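Small Seller Corner > Shipping & Packing > Flat mailers or assembled boxes for greeting card sets?

pomarepaper
OK, I need opinions before I spend money. I sell boxed card sets (linocut, mostly birds) and I've always used rigid envelopes with a strip of board taped inside. Last month I had four sets arrive with bent corners, all going to the same part of the country, and one buyer was pretty upset about it. I'm thinking of switching to the fold-up white boxes from Cludach. They come in packs of 40 or packs of 800 and the price gap between those is ridiculous. Is anybody using them? Do they hold up, or am I paying extra to feel better?

brundham_nabil
I've used them for two years and I like them a lot! The board is stiffer than you'd expect at that price. My one tip is to run a bone folder down every crease before you fold anything, because the side flaps love to spring back at you and then the tabs go in crooked. Lay it out with the inside facing up first.

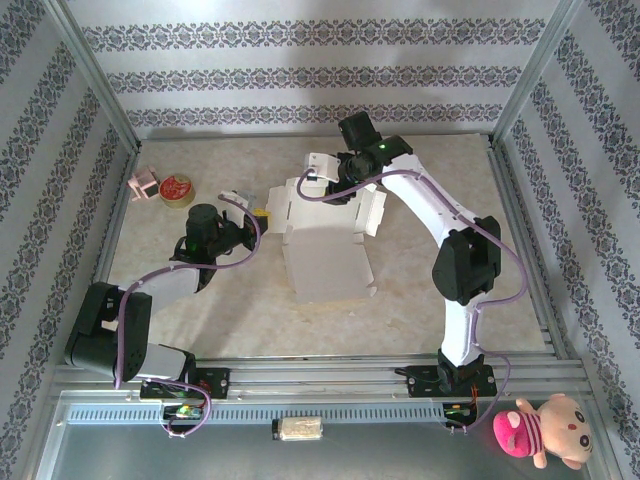 Re: Flat mailers or assembled boxes

gluepot_gert
Gotta disagree with Nabil here. Boxes are a waste for cards. The buyer throws it away, you pay more postage for the extra thickness, and folding them eats your evening. I timed myself once and it was 12 boxes before I wanted to throw the whole stack out the window. A rigid mailer with TWO boards (one front, one back, grain going opposite ways) has never failed me. Pomare, was your single board taped down or just floating around in there?

pomarepaper
Taped, but only on one side. So yeah, it could probably shift. Grain going opposite ways is something I've never even thought about — do you check that on every piece?

gluepot_gert
Every piece. Flex it gently both ways, and the easy way to bend is with the grain. It takes a second once you have the feel for it.

asger_e
Depends what you charge. My sets go for more than most people's and the box is half of why they get bought as gifts. When I went from envelopes to boxes my repeat orders picked up. Could be I also got better at drawing, who knows. But Gert's right about postage. I enter everything in Postix now and it showed me I'd been guessing wrong on weight for months, mostly too high.

brundham_nabil
Gert, 12 is when I'm just warming up! Put a podcast on. I fold mine in one go on a Sunday and stack them by the door. I did 277 before the holiday fair last year and I still have all my fingers.

gluepot_gert
And where do you keep 277 folded boxes, Nabil? Some of us live in apartments.

brundham_nabil
...the bathtub. I shower at the gym that week.

asger_e
One more thing, Pomare. If you have a spot where you wrap orders, give it a clear surface and leave it clear. I used to pack on the same table where I ink and I got a gray thumbprint on a bride's thank-you cards. Had to reprint the set. Now the packing table is only for packing, and I put up some patterned wallpaper behind it so it doesn't feel like a shipping department.

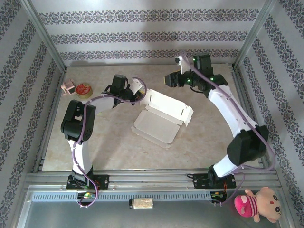
Striped damask wallpaper on all three sides, pale tabletop.

pomarepaper
Ooh, I like that paper. Is the pattern hard to line up at the corners?

asger_e
Bands are easier than an all-over print. Start from a level line and don't trust your ceiling.

gluepot_gert
Can we get back to mailers before this turns into a decorating thread?

pomarepaper
Ha, sorry Gert. Here's where I am: I'm ordering the 40 pack, and I'm going to send the next few orders half in boxes and half in your double board setup, grain crossed and taped on both sides. Same region as the bent ones if I get enough orders from out there. I'll come back in October and tell you which ones arrived flat.

gluepot_gert
Fair. Tape the corners too, while you're at it.

brundham_nabil
Team box! And get the bone folder, a butter knife will scuff the white.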